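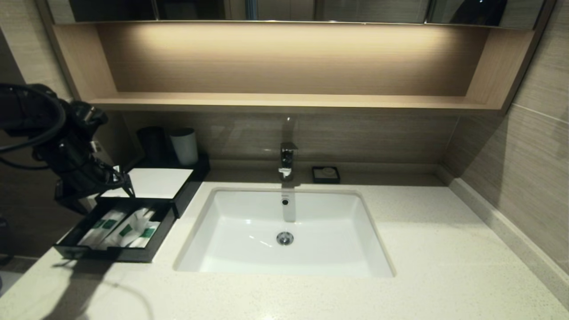

Tooth brushing on a greyhound, fifteen months in

Tuesday, May 16, 2023

Greyhounds have bad teeth. Anyone who has adopted one off the track knows this already, and the vet notes that came with Millach said it in one line: moderate tartar, recession on upper premolars, recommend home care. I have been doing the home care since February of last year and have enough notes now to write them up.

Some background on the dog. Millach is a neutered male, 82 pounds in winter and slightly under in summer. He was 6 when he came to us. He had his teeth cleaned under anesthesia two weeks before placement and lost two of them in the process, both small incisors on the lower left. The rest were scaled and polished, so we started from a clean surface. That matters for reading what follows. Brushing removes plaque, the soft film. It does very little to tartar once the film has hardened, and on this dog the film starts to harden within a few days.

Equipment

I have tried three kinds of brush. The rubber finger brush that comes in most starter kits is fine for the first week, when the only goal is to get a finger into the cheek without an argument. It cleans poorly along the gum line. The long double-ended dog brush has a head that is too thick to fit behind the canines on a narrow muzzle like this one. What I use now is a soft child's toothbrush, replaced every six weeks. The bristles splay sooner than they would with a person because he bites down on them.

Toothpaste has to be made for dogs. Human paste can contain xylitol, which is toxic to them, and even without it the foaming agents are not meant to be swallowed. I use an enzymatic poultry paste from Kostetti, a small pet supply store near my office that orders it in for me. A strip the length of a pea is enough for one side. More than that and he spends the session licking.

Procedure

The dog stands, rear end toward a wall so he can't back up. I stand on his left, facing the same way he does, with my left hand under the jaw. The mouth stays closed. This was the biggest change from how I started, which was to hold the mouth open and attempt to scrub everything. You do not need to open the mouth. The outside faces of the upper teeth collect most of the buildup, since the salivary ducts empty near the upper back premolars, and you reach those by lifting the lip and sliding the brush back inside the cheek.

Angle the bristles at 45 degrees toward the gum. Small circles, light pressure. Upper right back, upper right canine, front, then the same on the other side, then the lowers if he is still standing quietly. I aim for 50 strokes per side. It takes under two minutes in total.
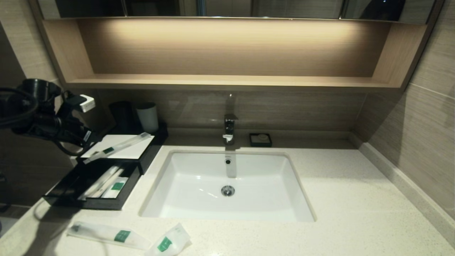 A little pink on the bristles in the first two weeks is common with inflamed gums and usually settles with regular brushing. If it continues past that, or if one spot bleeds every time, have it looked at. With Millach it was one spot, upper left, and it was a slab fracture on the large premolar that had been missed. It came out that April. He ate his dinner the next day as if nothing had happened, although it was soft food for ten days and he held that against me.

Frequency

Daily. I tested every other day for a month while I was working late, and by the end there was a visible yellow line on both upper premolars. A month of daily brushing afterward did not take it off. The vet removed it at the next cleaning. My conclusion is that every other day is better than nothing on this particular dog and not good enough.

The time of day is less important than keeping it the same. We do it after his evening meal and before the last walk. He has worked out that the walk comes second, so he shows up.

Chews, water additives, powders

I get asked about these more than about brushing, presumably because they are less work.

Chews: useful on the back teeth, no effect on the canines or incisors. The test I use is the thumbnail. If I can't dent the chew with my nail, it is hard enough to crack a tooth. Antlers, hooves and cooked bones all fail this. After the slab fracture I threw out the antler he arrived with, and I suspect it was the cause, but I can't show that. Check the calories too. The large size of the chew we used for a while was a meaningful share of his dinner.

Water additives: I ran one for eight weeks and saw no difference in the buildup. His breath was a bit better. He drank less on the first two days, so I would be careful with this in summer or with any dog that has kidney trouble.

Seaweed powder: three months, no change I could see. It adds iodine to the diet, so ask first if your dog has a thyroid diagnosis. Greyhounds commonly run low on thyroid tests compared with other breeds without being ill, and that confuses this question further.

Cleanings

None of the above replaces a cleaning under anesthesia. Millach has had one since adoption, and the vet's guess is that he will need one every 18 months or so with brushing. Make sure the clinic knows sighthounds. They have little body fat and clear some drugs slowly. Ask which drugs will be used and how he will be kept warm afterward. Also ask for dental X-rays, as much of what goes wrong is below the gum.

I don't recommend the cleanings done awake, without anesthesia. They scrape the part you can see. The surface looks white and the disease under the gum continues.

Other dogs

Špela Krasniqi, who fosters for the same group, uses the procedure above on two of hers. Yordanov, a big brindle male, took it within a week. Orkeck would not allow a brush anywhere near him, and she has switched to a square of gauze wrapped around a finger with the same paste. Gauze does a decent job on the flat surfaces and less along the gum line. After a month of gauze he let her do the canines with a brush, only the canines, and that is where things stand.

Next cleaning is in the fall. I will post the chart when I have it.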